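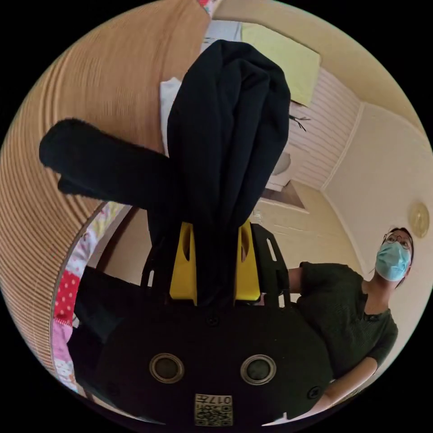

Equipment planning report: hand-held grippers for the clothes handling project

By Séverine Hamel
February
Filed under: Student Projects > Robotics > Budgets & Kit

What we had to work out

How many grippers to buy, what else has to be bought with them, and wether it fits in the money. The department gave us 1555 for the year, all in. Travel not included, thank god.

Task is garments. Pick up, hold, hand over, put down. Soft stuff, bunches up, never the same shape twice. A thick black garment gathered between the two yellow fingers makes a real bundle, with the sleeve sticking out sideways, and that sort of thing is what the kit has to cope with. T-shirts are easy by comparison. So the buying list was written with heavy clothes in mind.

Options looked at

Stino. Complete unit, body and fingers together. 300 each. Spare fingers sold in pairs for 42. Delivery quoted at three weeks.

Ghaffari. Parts only, you build it. Cheaper on paper, but we priced the screws, the printing and two failed prints and the gap mostly went. Also needs bench time and we share the bench with two other groups.

Mendstead. Hire, 744 for one term, two units. Nothing left at the end of it. Ruled out early, then back in when Stino went quiet for a fortnight, then out again.

What we chose

Three Stino units, 900. Four pairs of spare fingers, 168. That makes 1068 and leaves 487 for everything else. Went back and forth over a fourth unit. Would have left 187 and we'd have had no money for storage or mounts, so no.

The rest of the money

- Storage cards and one drive: 210
- Mounts and fixings: 65
- Second-hand clothes from Zestitlow, mixed sack: 42
- Printed code labels: 18
- Held back for breakages: 152

Clothes line looks silly but it matters. We started by using our own and people got fed up. The sack should be mostly coats, jumpers and long sleeves, ask for that when ordering or you get forty pillowcases.

Labels: every unit gets a number and a code on a sticker. Order extra. Put the number in the log before the unit goes out, not after.

Planning the sessions

Three units, two in use and one spare. Two people per session, an hour at most before a break. Rooms in ordinary houses where we can get them, so carrying cases would be nice. Not in the budget. We are going to use padded lunch bags.

Risks

Slots in the fingers are where I would expect cracks, hence four spare pairs. Late delivery is the other one. If the order isn't in by the end of the month we lose the first block of sessions and theres no way to get it back before the exams.

Still to do

Get the Stino quote again in writing, the first has run out. Ask if spare fingers can go in the same parcel. Sign-off form needs two signatures.

Comments

tilly_m: did you ask Mendstead about buying the hire units at the end of term? they let our year do it

Séverine Hamel: No, didn't know that was possible. Will email them.

workbench4: 152 for breakages is thin. We went through that by Easter, all of it on fixings.

P. from group 6: what size lunch bags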